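Skanulbridge Laundry Label Text, data card

Version 2 of the collection, README last changed 06/11/2020

What is in it

The collection holds the text of care labels sewn into clothes, sheets, towels and a few curtains. Each record is one label, typed out as printed, with the fiber content, the wash instruction, the dry instruction, the iron instruction and any warnings split into their own columns. There are 488 records. The first version had 397, and people who downloaded that one should throw it away, for reasons given under Known problems.

There are no brand names in the files. They were removed before release. A column called maker_id holds a random code that is the same for all labels from one maker, so you can still check whether a maker contradicts itself. Several do.

What it was made for

The project began as an argument about whether care labels can be believed. Skanulbridge is a small clothing repair shop, and things come over the counter every week that were washed exactly as the label said and came out a size smaller, or that were washed in open defiance of the label and look fine. The shop wanted to know if the wording on a label tells you anything about the fabric beyond what the fiber content already tells you.

Our view, having typed all of these in, is that it mostly does not. You may read the records and come to a different view. We would ask that you read some of them before doing so, because much of what is written on this subject seems to come from people who have looked at the labels in their own closet and stopped.

Columns

record_id: a number. Gaps are records that were withdrawn. Don't fill them.

maker_id: see above. Blank if the maker could not be read.

item: what the label was sewn into, in plain words. "Shirt" covers blouses. "Sweater" covers anything knitted with sleeves. We went back and forth on cardigans and they are sweaters.

fiber: as printed, percent signs and all. We did not correct totals. Eleven-ingredient blends are left as they are. Where the numbers don't add up to a hundred, they don't add up on the label.

wash, dry, iron: as printed, in English. If the label had symbols only, the symbols are spelled out in square brackets, for example [tub, one bar, 30].

warning: everything else. "Keep away from fire," "color may transfer," "wash before first wear," and so on.

typed_by: a or b. Two people typed. See Agreement.

outcome: filled in for a minority of records. Free text from the owner about what happened in the wash. Treat with caution, and see the section on it below.

How the labels were collected

Labels came from three places: items left at the shop for repair, with the owner's permission; a box of clothes bought by weight from Stasier, a resale warehouse; and labels mailed in by readers of the shop's newsletter after a notice went out in February. The mailed ones are the least useful. People who cut a label out and mail it to a stranger tend to be angry with it, so that part of the set leans toward ruined wool.

Labels faded beyond reading were left out. That matters more than it sounds. A label fades because the item has been washed a lot, which suggests the item survived. So the set is short on exactly the clothes that held up best, and anyone who uses it to show that modern clothes fall apart is fooling themselves.

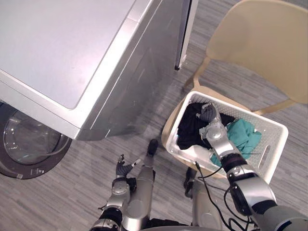
Âu wrote to us after the first version that we were being unfair to the labels. The point of a care label, the letter said, is to give the gentlest treatment the maker is willing to stand behind if the item comes back, so of course it sounds timid, and asking it to predict the result of a normal wash is like asking a speed limit sign how fast the car can go. Âu also thought the shop saw only the failures and should say so in the first paragraph.

The second part is correct and is now in this file, though not in the first paragraph. The first part we accept with less enthusiasm. If "dry clean only" means "we would prefer not to hear from you," then it is not an instruction about the garment, and it should not be printed where instructions go. There are polyester dresses in this set marked dry clean only and polyester dresses from the same maker_id marked machine wash warm, with the same fiber line to the digit. One of those labels is doing a job, but it isn't telling you how to wash a dress.

About the outcome column

Owners were asked one thing: what did you do and what happened. The answers are left as written apart from names. They are stories. Nobody measured a sleeve before and after. "Shrunk a lot" might be an inch and might be the owner's birthday dinners. "Washed on cold" means the dial was on cold, and we have no idea what temperature the water was. "Gentle cycle" differs from machine to machine so widely that we considered dropping the phrase, and then kept it, as dropping it would have meant editing people's words.

We are often asked for the share of items that were damaged even though the label was followed. We won't give one. It can be worked out from the file in a minute, and it would be meaningless for the reasons in the two sections above.

A word on detergents. A company called Lurnance offered to pay for a third version if the outcome column recorded which detergent was used, with a box to tick for theirs. We said no. The offer is mentioned here so that if a third version ever appears with such a box, you will know to ask.

Agreement between the two typists

A part of the set was typed twice, once by each person, without looking at the other's work. Differences were mostly in spacing and capital letters. The real disagreements were over symbols. The one for "do not wring" was read as "do not bleach" more than once, by both people, and the circle with a letter inside was a steady source of trouble on small labels. If two adults sitting under a good lamp with a printed chart can't agree on what a symbol says, we doubt that it is helping anyone in a hurry.

Where the two versions differed, the label was looked at again and the record corrected. Where the label had already gone back with its garment, typist a's version was kept. That is an arbitrary rule and we have no better one.

Known problems

Version 1 had the dry and iron columns swapped for every label typed in the first sitting. It was downloaded and, we are told, used in at least one school project before anybody wrote in. If your results say that towels must be laid flat and ironed without steam, that is why.

Children's clothes are scarce. Underwear is almost absent. Denim is overrepresented, as jeans are what people get mended.

Labels printed in several languages sometimes disagree with themselves, the English allowing a tumble dryer and another language forbidding it. Only the English is in the columns. The clash is noted in warning where we happened to catch it. We did not look for it properly, so absence of a note means nothing.

"Wash with like colors" appears all over the set. We have never found out what it would mean for a shirt with stripes.

The fiber line is taken on trust. Nothing was burned, dissolved or put under a microscope. At least a few items marked as wool felt very little like it to people who handle wool daily, but that is an impression and it is not in the data.

What not to use it for

Please don't train a thing that tells people how to wash their clothes. We have had two requests to bless such a project and turned down both. At best it would repeat the labels, which the owner can already read, and at worst it would repeat the outcome column, which is gossip.

Don't use it to rank makers. The codes are random, the numbers per maker are tiny, and you would be ranking who happened to have a zipper break near our shop.

It is fine for practice in cleaning up messy text, for teaching people to read symbols, and for arguments.

Files

labels.csv, the records

symbols.txt, the wording used for each symbol in square brackets

withdrawn.txt, record numbers removed and a short reason for each

There are no scans of the labels. The ones we made were too poor to be worth the space, at 600 dots per inch on a scanner with a scratched glass, and a fair number showed the brand.

Changes since version 1

Columns fixed as described. New records added, mostly sheets and towels. Duplicate labels from matching pillowcases removed. maker_id made consistent across the old and new records. The sentence claiming that the set was "representative" has been deleted, and we regret writing it.

Terms

Use it freely, say where you got it, and don't call it a survey. Corrections are welcome if they come with the record_id. Corrections that come with an opinion about fabric softener will be read last.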